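The sweater that started it

Okay, so I have been promising a post on darning since May and several of you have (politely!) reminded me. My excuse is that I kept darning things when I should have been writing. It's a wonderful way to lose an evening.

It began with a gray sweater of my dad's, a big shapeless thing with a shawl collar that he wore to shovel snow. He gave it to me when he moved to the smaller place and it had a hole in each elbow, one the size of a quarter and the other one you could have put a lemon through. I wore it like that for two winters. I'd just push the sleeves up. Then Olesia Kushnir from my Cestisdale library group saw it hanging on the back of my chair, stuck her whole fist through the left elbow, and asked me what I thought I was doing.

She came over the next evening with a darning mushroom, a packet of needles and a ball of mustard yellow yarn. I said, but the sweater is gray. She said yes, it is.

I have never looked back! That elbow is mustard yellow and it's my favorite part of any piece of clothing I own. People ask about it in the line at the post office.

What you're doing when you darn

I had always thought of it as sewing a hole shut, the way you'd close a bag. If you've tried that on a sock you know how it goes: you get a hard little ridge, it sits right under the ball of your foot, and after a morning of it you take the sock off and throw it across the room. Darning is really weaving. You're building a tiny piece of cloth right there in the gap, with the sound fabric at the edges holding it in place. You lay down a set of threads going one way, all side by side like the strings on a harp, and then you turn and go across them, over one, under the next, over, under, and on the way back you do the opposite. I still get a kick out of watching the last gap fill in.

The part I got wrong at first (and kept getting wrong, for months) was starting too close to the hole. You want to begin well out in the good fabric, farther than feels necessary. The knitting right around a hole is nearly always thin too, it just hasn't gone yet. My first repair on the right elbow was a beautiful neat square, and it dropped out whole the first week I wore it, like a trapdoor. I found it in the sleeve. I've kept it, it's pinned on the corkboard over my desk.

The other thing was tension. I pull when I concentrate. My handwriting goes through the paper, my knots can't be undone, and my first socks came out puckered like the top of a drawstring bag. Olesia made me leave a little loop at the end of every row, at the turn, and it looked so sloppy that I almost couldn't stand it. Then you wash it and the loops get taken up and it all lies flat. I was so pleased I called her from the laundry room.

Tools, since you asked

You need very little. I have a proper mushroom now, beechwood, with a handle that unscrews so the needles can live inside. I found it at the Bundgate market in a box of kitchen things, between a lemon squeezer and a doorknob, and the man selling it thought it was for mashing potatoes. Before that I used an orange. An orange is good for heels, truly, though your sock smells of orange for a day or so. A lightbulb is what my grandmother used and I don't recommend it. Olesia swears by a smooth river stone.

Needles: long, with a big eye and a blunt tip for knits. For woven cloth you want a sharp one. I bought a variety pack and use the same two out of it over and over.

Yarn is where it gets fun, and also where I've spent more than I planned to. You can use leftovers, and you should, but most leftover sweater yarn is too fat for socks. I like the little cards of mending wool that Říha keeps by the register, the shop on the corner with the striped awning, and I've been very happy with the Plorkinen sock yarn, which I buy in whatever color is in the sale bin. For wool socks I try to use something with a bit of nylon in it. For sweaters I use 100 percent wool, and for anything cotton I use embroidery floss and separate the strands until it looks right next to the cloth.

I also have a book, a fat old household manual, 288 pages, with one chapter on mending and all the rest of it on things like blacking a stove. The drawings are marvelous. There's one of a disembodied hand darning a stocking with its little finger stuck out as if it was having tea. I learned the corner repair from that book, where you patch an L-shaped tear, and it took me three tries and I talked to the drawing the whole time.

The mending evening

This came out of the library group too. We meet in the back room at seven, and whoever's there is there. Sometimes it's a crowd and sometimes it's me and Alfredo Mangubat, who is working his way through a duffel bag of his sons' hockey socks and would be glad of company. He's faster than me by miles. He does them in front of the game at home and then brings the tricky ones in.

Gerardo Maglaya came once to ask how to sew on a button and has been coming ever since. He likes patches better than darning and he's gotten into that Japanese style of stitching, with the rows of small white running stitches, and his canvas tote is more stitch than canvas now. I tried it after seeing his. It's so relaxing! There's no over and under to keep straight, you only load up the needle and pull through, load up and pull through. My lines wander. I've decided that I like them wandering.

I brought in a pair of work pants with the pocket torn off and we all had opinions. That's another thing I love about it. Everybody's grandmother did it differently and they're all sure. We had a long discussion about whether you should knot your thread (I don't, Alfredo does, and his socks hold up fine so what do I know).

Dark cloth is a whole other animal

The question I get most is about mending dark clothes. Black pants, navy skirts, the good coat. It's harder, there's no way around that, and for the longest time I avoided it and let the pile grow on the closet floor.
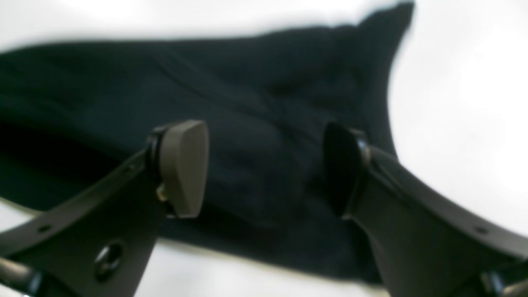

Mending anything dark is mostly a matter of being able to see what you're doing. I used to do it on my lap in jeans, at night, under the lamp by the sofa, and I'd find I had stitched straight past a thin place, or once, stitched a pair of pants to the jeans. Now I do those in the morning and I put them on something pale. A dark navy piece spread over a bright white surface like that is so much easier on the eyes, you get a good clear edge all the way along, and when there's a hole in the cloth the white comes up through it like a star. An old pillowcase over the ironing board does it for me. If the hole is small I'll hold the cloth up to the window first and mark around the thin part with a sliver of dry soap, which shows up beautifully on navy and brushes off afterward.

Thread color matters more on dark cloth too. Black thread on navy looks like nothing much on the spool and then shows up in daylight as a smudge. Go outside with it. I stood on the sidewalk in front of Říha with a coat over my arm and four different blues in my hand, and the one I'd have bet on under the shop lights was practically purple. If you can't get a match, go a shade darker than the cloth. Or do what I did with the mustard and go as far the other way as you dare. I have a navy cardigan with a coral pink cuff and I wear it constantly.

For a worn seat or knee in woven cloth I don't darn at all, I put a piece of something soft behind it and run lines of small stitches back and forth through both. Old shirt cotton is perfect. Leave the patch bigger than you think, and round off the corners of it so they don't curl up in the wash.

Things I've ruined

In fairness. I felted a sock in the dryer with the darn still pale and unfelted in the middle of it, like a fried egg. I mended a pocket shut. I put a lovely careful darn in the toe of a tight that I should have let go, and it gave me a blister on a walk with Rónán Corrigan and he had to listen to me about it all the way back to the car. And I've got a linen shirt on the chair right now that is so thin across the shoulders that every time I fix one place it splits next to it. Olesia says to let it be rags. I'm not ready.

If you want to try it, pick a thick wool sock with a small hole in the heel and a yarn color you'd be happy to look at. Do it on an orange. It won't be flat and one of the rows will skip, and you should wear it anyway.

Next time I'll do the elbow step by step, with the loops at the turns, and Nestor Tan has asked for something on moths, so I'll get to those as well (put your sweaters in the freezer, Nestor, bagged up tight, and don't unfold them till they've come back to room temperature). If you've got a mend you're proud of, tell me about it in the comments. I want to hear what colors you used!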